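The Second Life of the Office Computer

By Khôi Cù

My first computer in this country came from a church basement and cost me 40 dollars. The letter E was missing from the keyboard, so for one whole winter I pressed with a fingernail on the little rubber cup that was under it. I wrote all my job applications like this. When people ask me why I care so much about used machines, I usually tell them this story, and then I see in their faces that they expected something about the environment.

The environment is of course also a part of it. But most of the people I met for this article came to the used computer by the same road as me. They needed one and they could not pay for a new one.

Loretta Calloway runs a shop called Akura in a former shoe store, between a laundromat and a place that sells wedding cakes. The shoe racks are still on the walls and now they hold monitors. On Saturday she opens at nine, and when I arrived ten minutes before there were already people waiting. A father with two daughters wanted "something for school, but not slow." An older man had his own tower in a shopping cart, wrapped in a bath towel.

Calloway buys nearly everything from offices. A company rents or buys its computers, uses them for a few years, and one day replaces them all together. Last March she took 186 of them from an insurance firm that was moving to a smaller floor. They had been used for email and spreadsheets, mostly by people who went home at five. "An office computer has a boring life," she told me. "Boring is what you want to buy."
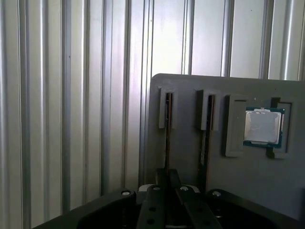 She is strict about what she will accept. Machines from kitchens and workshops she refuses, and also anything from a house with a heavy smoker, which she can recognize with her eyes closed. The price she pays is small, sometimes only the cost of the truck. What the seller wants from her is mainly a paper that says the drives have been erased. She erases each drive with software and writes down the serial number by hand in a school notebook. I asked if a spreadsheet would be easier. She said that the notebook has never needed an update.

The question of what can be repaired is more complicated than I had thought. A desktop tower is still a generous thing. The cover comes off, the parts have their places, and a patient person with one screwdriver can change most of them. With laptops it is different. In many thin models the memory is soldered to the board, so the amount you bought on the first day is the amount you will have on the last. The battery may be glued. Jarrah Trevaskis, who teaches an evening repair class at the McPhee community center, keeps a box of such laptops under his desk and calls it the cemetery.

His class has room for twelve and the waiting list is longer than that. He begins every course with the same lesson: before you buy anything, find out what is slow. Many students come with the idea that the processor is too old. Usually it is the hard drive, an old spinning one, and after they change it to a solid state drive the computer starts in less than half a minute. The second lesson is memory. The third lesson is dust, and for this one they go out to the parking lot.

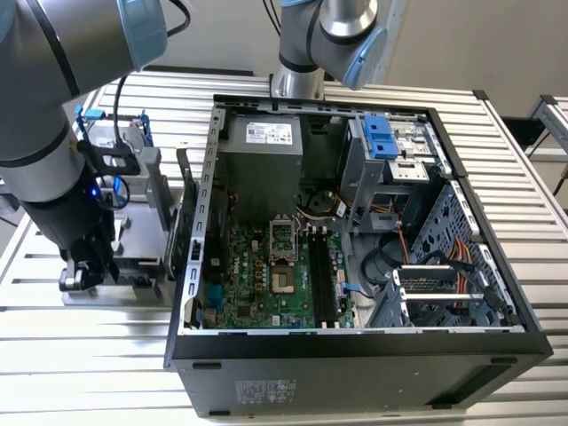

A desktop tower with the side panel off. Most office models can be opened with few tools.

I sat in on 4 evenings and brought my own computer, a Stellik that I had started to hate. Trevaskis looked at it for a moment and asked when I had last opened it. I had never opened it. Inside the fan there was something that looked like felt. I removed it with a brush, I put the cover back, and the noise that I had suffered for two years was gone. I felt proud and also a little stupid.

Not every old machine should be saved, and the careful sellers say this openly. An old desktop can use much more electricity than a new small one, and if it is running all day the difference shows on the bill. Then there is the software. When the maker of an operating system stops sending security updates, a computer can be in perfect health and still be a bad idea for online banking. Some people install Linux at this point. Calloway offers it on the cheaper models, with a printed sheet of instructions, and she estimates that around 5 in every ten customers keep it. The others come back within the month and ask for what they know.

I asked her about the guarantee. It is ninety days, and it covers everything except liquids. Returns are few, she said, and the most common fault is a cable that was not pushed in completely.

For a buyer who has no Calloway in the neighborhood, the advice I collected is simple enough. Choose a business model over a home model. Ask how much memory is inside and if there is a free slot. Ask for the age of the drive, or plan to replace it. See it running before you pay – ten minutes with a video playing will tell you about the fan. And do not pay extra for a keyboard and a mouse, which every office throws away by the boxful.
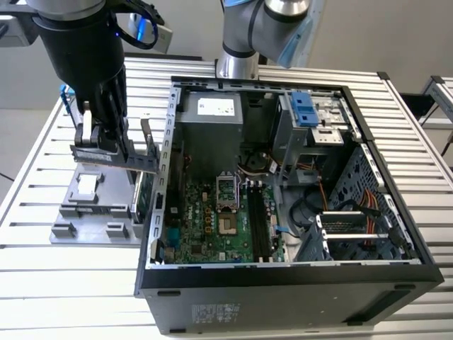

Thandeka Modise thinks I am too kind to the whole business. She wrote to me after reading an early version of these pages, and her opinion was that a secondhand market lets the manufacturers sleep well. If the memory is soldered and the battery is glued, she argued, then in ten years Calloway's shop will have nothing to sell, "and you will write a sad article about the shop closing, when you could have written an angry one now."

I have thought about this letter a good deal. I believe she is right about the laptops. The towers that come to Akura this year were designed when it was normal that a customer would open them, and I can't say what will come from the offices later.

Calloway does not like to discuss it. She has a truck coming on Monday, and the shelf where the small desktops go is still full of somebody's old printers.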